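Boarding Your Dog at Trutow Kennels: Questions We Get a Lot

Updated 7th December

Does my dog need a trial stay?

If the booking is for more than three nights, yes. One night is enough. Most dogs spend it sniffing the fence, barking at the dog next door and sleeping like a log. You will spend it checking your phone. The trial costs $50, and we take it off the bill if you book the longer stay within the year.

Should I bring my dog's own food?

Please do. A sudden switch of diet upsets most stomachs, and we are the ones holding the mop. Pack each meal in its own bag with the dog's name on it, plus two spare days in case your flight home has other plans.
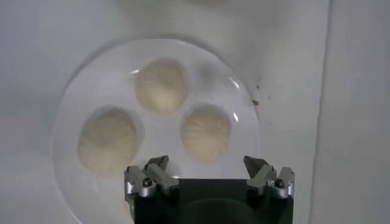
Label anything that needs to stay in the fridge, and tell us what time dinner normally happens. Your dog will tell us too, but dogs lie about this.

What about treats?

Bring the ones you use at home. Nothing with raisins, chocolate, onion or xylitol, and no cooked bones. Raw bread dough is out as well – it keeps rising in the stomach, and that means an emergency vet.

Can two dogs from the same home share a run?

They can if they already sleep in the same room and don't argue over bowls. We feed them apart either way. Old friends have been known to fall out over a biscuit.
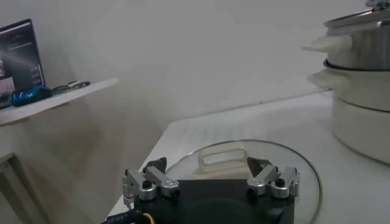 Loretta Nakamura wrote to say that her two terriers shared for the first three nights and then "filed for divorce." We moved one next door, where they could ignore each other through the mesh, and there was no extra charge. There never is for that.

Which vaccinations do you ask for?

Distemper, parvo and rabies, all up to date, and kennel cough given at least 13 days before arrival. Email the certificate ahead of time. A photo of the fridge magnet from your vet's office doesn't count, however nice the magnet.

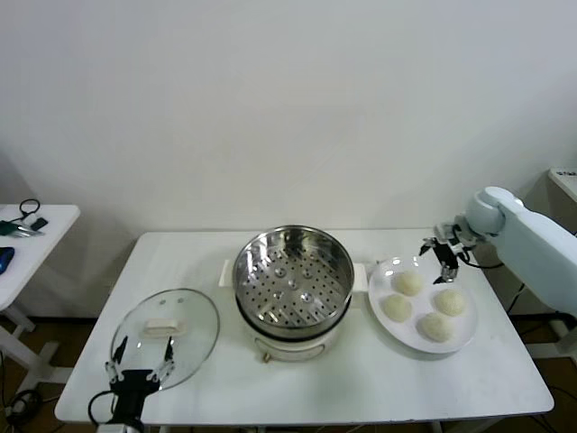 Will my dog get walked?

Twice a day on a leash, with time in the paddock between. If yours pulls, say so when you book. "He's a bit keen" covers a wide range, and we would like to wear the right shoes.

Can I call to see how things are going?

Any time before 6 p.m. We also send one photo a day. It will probably be blurry, and it may be mostly nose.

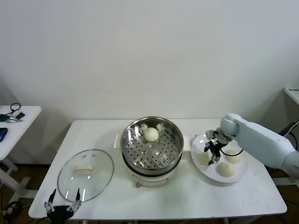

What if I need to cancel?

Give us a week and you get the full deposit back. Less than that and we keep half. Spring break fills up early, so for April stays we ask for two weeks.

When is pickup?

Between 8 and 11 in the morning, or 4 and 6 in the afternoon. Bring the leash you came with, and an old towel for the back seat.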